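Thread time! I've spent the past couple of weeks teaching a robot arm to do a very small kitchen job by remote control, all in simulation, and I'm having way too much fun not to write it up. 1/

Background: our group at Bakora collects demonstrations. A person drives the arm through a task, we log every joint angle and gripper command, and a policy learns from the pile. My task is called Homus – pick up a cylinder from the tray, put it down on the slab at the end. 2/

I drive with a handheld controller. Move my hand, the wrist moves. Squeeze the trigger, the fingers close. Sounds easy! My first go, I knocked over a cylinder before I'd even got the gripper pointed down. 3/

What I didn't expect is how much your own habits end up in the data. I'm left-handed and I swing wide on every approach. Neville Goodall comes in dead straight from above. Train on his demos and mine together and the arm dithers for a bit, then picks one of us. It's kind of adorable. 4/
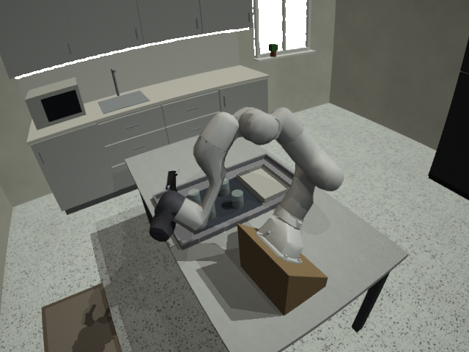 So we agreed on a rough style guide. Come in high, stop for a beat above the cylinder, go down slowly, close, lift. The pause was Eugeniusz Witkowska's idea and it's brilliant. Gives the policy a clear spot to line itself up before it commits. 5/

Elbow position matters heaps too. The same wrist pose can be reached with the elbow up or tucked in low, and if you flip between them halfway through a demo the replay looks awful. I keep mine up now and reset whenever it starts to sag. 6/

Tally as of February 2024: 485 demos kept. We chuck anything where the cylinder tips or the operator gets lost and wanders about. I also chuck the ones where I sneezed – 3 so far. 7/

Favourite bit of the whole process is the corrections round. You let the policy run by itself, keep your thumb on the takeover button, and grab control when it starts going wrong. Then you fix it and hand control back. About 7 minutes of that did more for the grasp than a whole afternoon of fresh demos. I was cheering at my desk! 8/

Still rubbish: releasing. The policy learnt to let go a touch too high, and when I went back through my recordings, guess who lets go a touch too high. Re-recording those with the camera view zoomed right in on the fingers, and it's already looking better. 9/

A few people asked about lag. I get a little on the home connection and none in the office. You adapt by moving slower, and then the policy moves slower as well, so I've stopped recording from home. 10/

Next up is shuffling the starting positions a lot more, then a second task in April if the Urkmont people get their controller mapping sorted. If you've done teleop with a foot pedal for the gripper, please tell me how it went, I really want to try one. 11/11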